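Yesenia Apaza has slept in 247 guesthouses, and she still gets excited about a good breakfast. We caught her on the phone from Elemham, where she was waiting for the slow bus to Umdale with a bag of cherries in her lap.

"Everyone goes to the coast in July and pays double," she says. "Go up the valley! The rooms over the bakery in Umdale were 16 a night when I first went, and they're still a bargain, with the window right over the river."

Her budget for a week is 178, beds and buses included, and she sticks to it by staying put.

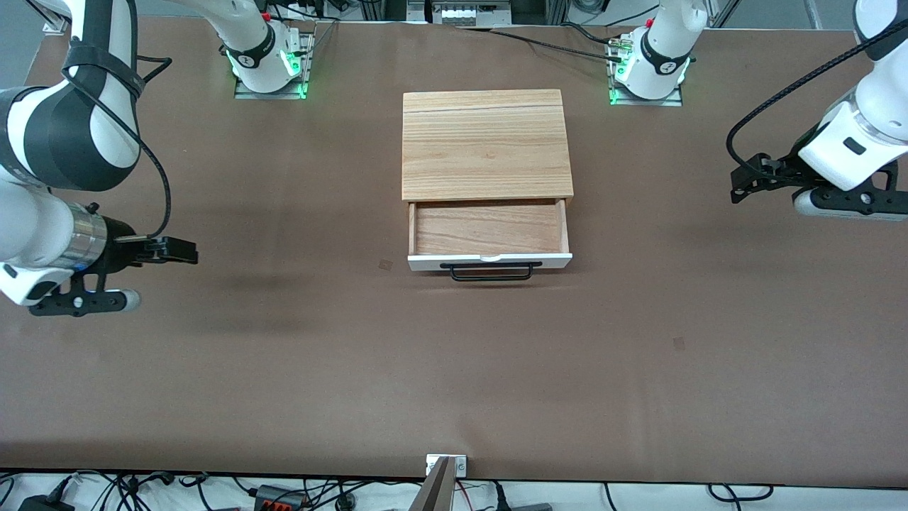

"Moving every day is what eats your money," she says. "Pick one town, ask for the weekly rate, and ask in person if you can. I got nearly a third off in Brovon just by turning up on a Monday and chatting."

Does she ever splurge? She laughs. "Dinner! Always dinner. There's a place by the Brovon station with nine tables and the best dumplings I've had anywhere, and I'd go back tomorrow."

Then the bus came, and she had to run for it.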